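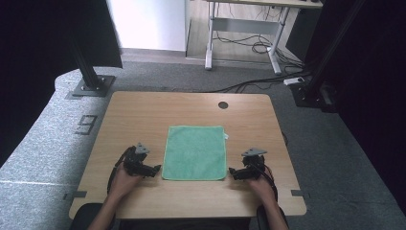

Handheld grippers and the green towel at table 9, Fevunley workshop.

Kaiwen Liang's folding project has moved on to towels. The Kurka grippers are worked by hand for now, one in each fist, and every fold is recorded so that the arms can be taught from it later. Kaiwen has 800 folds logged and wants 3146 before the arms go on.

The second pair of jaws is still on the bench. The springs were too stiff and let thin cloth slip, so 2 new sets are being printed - softer ones this time. Cables remain a nuisance and longer leads are on order.

Members who would like to take a turn can put their name on the sheet by the door. A session is 100 folds. Please bring back the hex keys borrowed in June.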